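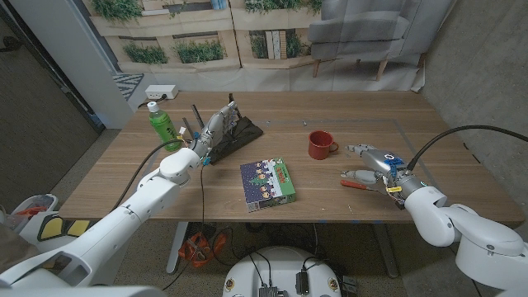 Table with the power strip at the back, mat on the floor by the corner

Selling with furniture left in - does it go in the contract??

skitwood60
Selling our 2 bed flat in Gestby, offer accepted, buyers want some bits left behind. Table, wardrobe, washing machine. Agent (Potgieter) says just shake on it, solicitor hasnt replied. Completion meant to be in March. Do I need it in writing? And can I ask extra for it or is it all part of the price now? Service charge is 729 a quarter so not keen on this dragging on.
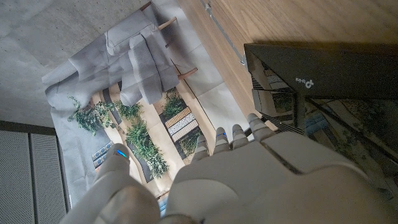 Big printed sheet on the floor, edges curling a bit

gatepost_7
Get it in writing. There's a fittings and contents form, your solicitor should of sent it already. Tick what stays, put a price next to anything you want paid for. Buyers sign off on it, job done. Don't rely on the agent, they're not the ones who get the angry letter. We left a cooker in Erlow on a handshake and had seven weeks of emails over it.
Chase the solicitor by phone, not email.

moving_again
just leave it all, cheaper than a van

gatepost_7
Fine if the buyers want it. If they don't, they can charge you for clearing it. Form first.

skitwood60
Thanks, rang them, form was in my junk folder. Asking 60 for the table, rest can go free. Will send it back tonight.
Last edited 08/02/2019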